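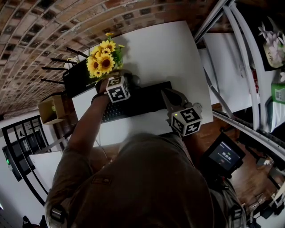

*Un bouquet de tournesols dans son vase sombre, au coin du bureau blanc.*

J'ai longtemps été de celles qui posent tout sur le bureau « en attendant ». En attendant de trouver une place, en attendant d'avoir le temps, en attendant le prochain grand ménage (qui, chez nous, tombe en juillet, quand il fait trop chaud pour sortir). Et puis un matin on cherche le clavier sous le courrier, et on se dit qu'il serait bon de s'y mettre. Je vous livre donc mes petites habitudes, sans prétention, celles qui ont survécu à plusieurs déménagements et à un chat.

## Commencer par le carton

Avant de toucher à quoi que ce soit, je prends un carton ouvert et j'y mets tout ce qui n'a rien à faire là : la vis orpheline, le tube de crème, la notice en six langues. On ne trie pas, on ne relit pas les vieilles cartes postales, on pose dedans ! Le tri viendra plus tard, assise, avec un café. Je m'accorde 30 minutes pour vider le plateau, montre en main, et quand c'est fini c'est fini, même s'il reste un tiroir que je n'ai pas eu le courage d'ouvrir.

## Le plateau blanc et ses traces

Un bureau blanc, c'est lumineux, c'est gai, et ça montre absolument tout. Pour l'entretien courant, un chiffon microfibre à peine humide avec une goutte de liquide vaisselle, puis un second chiffon sec derrière. Pour les ronds de tasse, une pâte de bicarbonate et d'eau, posée du bout du doigt et retirée doucement. Essayez d'abord dans un coin caché, certains revêtements ternissent. Et n'approchez pas l'éponge verte, je vous en supplie, j'ai encore mal au cœur en repensant à la table de ma sœur.

## Les fleurs, oui, mais bien placées

Je tiens à mes fleurs. Les tournesols surtout, avec leur bonne tête, réveillent une pièce comme rien d'autre. Je les installe dans un angle du fond, là où le coude ne passe pas, dans un vase assez lourd pour ne pas basculer, car ces grosses têtes pèsent leur poids.

- Recoupez les tiges de 2 cm, en biais, avec un couteau bien aiguisé.
- Changez l'eau tous les 2 jours et rincez le vase par la même occasion.
- Retirez les feuilles qui trempent.
- Remplissez à l'évier, jamais au-dessus du clavier.

Pour déplacer un bouquet au milieu des appareils, prenez le vase par le corps et non par le col, et glissez l'autre main dessous dès que vous l'avez ramené vers vous.

## Les câbles et le routeur

Mon voisin Melquiades Arriaga, qui a passé sa vie à tirer des lignes téléphoniques, m'a convaincue de laisser le routeur respirer. Plus de boîte décorative par-dessus, plus de pile de livres contre les antennes. On le met au bout du bureau, bien dégagé, et on le dépoussière au pinceau sec (un pinceau à pâtisserie neuf fait très bien l'affaire, à condition de ne plus le rendre à la cuisine).

Pour un clavier filaire, laissez un peu de mou, puis fixez le câble sous le plateau avec une attache à scratch. J'en ai mis 4 en tout et je les défais sans outil quand je nettoie. Quant au clavier lui-même : débranché, retourné, tapoté, et l'on découvre ce qu'on a grignoté depuis l'hiver.

## Et l'étagère d'à côté

Si vous avez la chance d'avoir une étagère à portée de main, réservez le niveau du milieu à ce qui sert chaque jour et montez le reste. Pour un mur de briques, si vous en avez un, la brosse douce de l'aspirateur passée de haut en bas suffit, avant de laver le bureau bien sûr, sinon tout est à refaire.

Le carton du début, je le trie le soir même, avant le dîner.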